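Field Test Report: Two Ways to Keep a Backpacking Shelter Dry Inside
Outdoor Equipment Design, project 2
Welington Assunção
Submitted 01/11/2023

Background

Single wall tents are light and everybody complains about condensation in them. Warm breath hits cold fabric, water forms, it drips on your sleeping bag. My project was to see if a cheap change to the vents does anything, or if you should just buy a double wall tent and carry the extra weight.

Shelters used: the Wetum (single wall, trekking pole pitch, one peak vent) and the Jinmont (double wall, mesh inner, two vents). Both are two-person tents. I slept alone in each one. The Wetum belongs to the department gear closet and had a repaired tear near the door, patched before I got it. Patch held fine.

Site

Siqueira campground, lower loop. Elevation 2274 feet according to the sign at the trailhead. Grass, a creek close by, trees on the north side. I picked it on purpose as a bad spot. Low ground near water is where cold damp air ends up at night and I wanted condensation, a dry night would have told me nothing. I originally wanted a second site at 4000 feet to compare but the road was still closed in March and I ran out of weekends. So one site only. See Limits.

Method

Pitched both tents side by side, doors facing the same way, away from the creek. Slept in one, left the other empty, swapped the next night. Then did it again with the vent change on the Wetum.

The vent change: a short strut made from a cut down tent stake, holding the peak vent open wider than the factory prop does, plus lifting the foot end of the tent off the ground by using a longer guyline and a stick. Total cost zero if you already have a stake you bent. I did.

In the morning, before opening the door, I wiped down the inside walls with a dry camp towel (Vodham, the small one) and weighed it on a kitchen scale. Same towel every time, wrung and dried in the sun between nights. Weight gained = water collected. Not fancy but it gives you a number instead of "pretty wet."

Also kept notes on wind, sky, and if the foot of the sleeping bag felt damp. 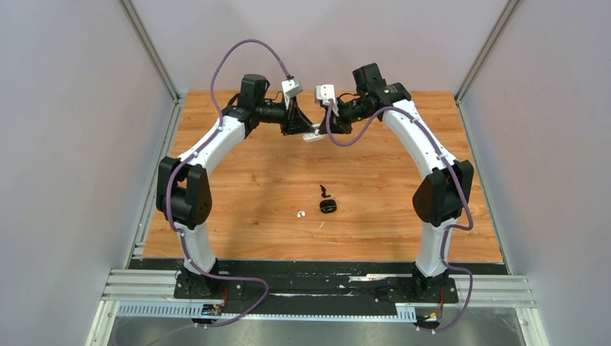 I cooked outside both tents every night and kept wet clothes out of the inner. This matters more than I expected when I started reading up on it. Half a liter of boiling water in the vestibule would have wrecked the comparison.

Results

Wetum, factory vent: wet. The whole upper wall was beaded by morning and the foot of the bag was damp where it touched the fabric. One drip woke me up. Towel was soaked through and I had to wring it and go again, so the weight for that night is two weighings added together.

Wetum, vent change: better. Still beaded along the ridge but the lower walls were only misted. Foot of the bag dry. Colder though, you could feel air moving over your face all night. I wore a hat.

Jinmont: wet fly, dry inner. Which is the whole idea of a double wall. Touched the mesh with my hand in the morning and it was dry. The fly held plenty of water but it ran down the outside of the inner and into the grass. I wiped the inner only, as that's what the sleeper touches, and the towel hardly changed.

The empty tent on each night had some moisture too, mostly on the outside from dew. I wiped the inside of the empty one the same way but I did not get a usable reading the first night becuase I opened the door before wiping. Left that row out of the table in the appendix.

Weight

The Jinmont weighs 600 grams more than the Wetum with stakes and guylines. Over a weekend that's nothing, over a long hike it's a real choice. If you already use trekking poles the single wall makes sense, as long as you can live with wiping it down in the morning and you camp up off the creek.

Limits

One site. One sleeper. Few nights, and they weren't the same weather. The last night had a light breeze and the others were dead still, and the breeze night was one of the vent change nights, so part of that improvment could be wind. I can't separate the two with what I have. Would need both versions of the Wetum pitched on the same night, with a person in each.

Kitchen scale reads to the gram but the towel method depends on how well you wipe. I tried to go in the same order each time, ridge then walls then foot.

What I would do next

Get a second Wetum. Get a second person. Go to the higher site once the road opens. Try the foot lift and the strut separately, right now I don't know which one did the work. My guess is the foot lift, since air has to come in low before it can leave at the top.

Also bring more than one towel.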